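3.2 Cable routing and strain relief on the breadboard

Most of the drift we reported in Section 2 came down to cables. Not the sensors, not the plate. A cable that pulls on a bracket moves the bracket, slightly, and the next reading is off. So before the second round of measurements (November) the whole layout on the plate was redone, and this section covers what was changed and what was left alone.

The plate itself is a standard threaded breadboard, bought used from Kozma. It has scuffs and shallow scratches from earlier work. We checked flatness at 42 points and found nothing that mattered for mounts of this size, so no resurfacing. The hole grid was used as the only position reference. Brackets are bolted straight into it, no adapter plates, and may sit at an angle to the rows where the cable path needs it.

Two kinds of cable run over the plate. The thick one carries power and is stiff; it does not like tight bends and will lift a light mount if forced. The thin one carries signal and can take a much smaller radius. Our rule after the redo: thick cable goes in one wide arc, over the hardware, never under. Thin cable gets slack in the form of a loop, and is clamped at the side of the plate so a tug stops at the clamp. Figure 4 shows both.
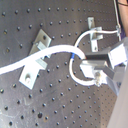 Figure 4. Thick and thin white cables over the breadboard, with light-colored metal brackets bolted to the plate. The thin cable passes beneath the thick one; a short blue band lies just below the crossing.

The loop looks untidy and takes up space that could hold another mount. We tried shorter loops and gave up on them. With the short version the signal line went tight at the far end of travel in 13 of 300 cycles, and each time the offset had to be zeroed again. With the wide loop, no tight cycles in 356. Zip ties were tried too and removed, they made the thin cable follow the thick one, exactly what we wanted to avoid.

Colored marks turned out more useful than expected. White on gray is easy enough to see but two white cables crossing each other are easy to mix up when you are in a hurry. Labels with text fell off or turned face down. A plain color mark can be read from any side and does not need to be read at all, really. Cable paths are logged against the hole grid in the Skinton sheet, same format as before.

Brackets were kept to a single bent type were possible. The flat lower face gives access to a mounting hole, and the bent part leaves room for a block on top. Clearance below the bracket is the weak point. Anything slender that goes in there has to come in at a slant, and the thick cable has to stay well above it (Figure 5).
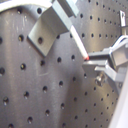
Figure 5. Bent bracket with a slender white rod running diagonally from just beneath it. Red at the lower tip of the rod. Thick white cable above left.

Rod angle was not controlled beyond what the bracket allows. Máté Kocsis repeated the clearance check with the bracket turned one hole position over, with the same result, so only the first position is reported. The Erkik bolts loosened less than the older Nukex set but the two were never run side by side and we make no claim about teh difference. Torque values are in the appendix. Ákos Somogyi's earlier layout, with both cables along the plate edge, was not retested; it needs a longer signal line then we had on hand.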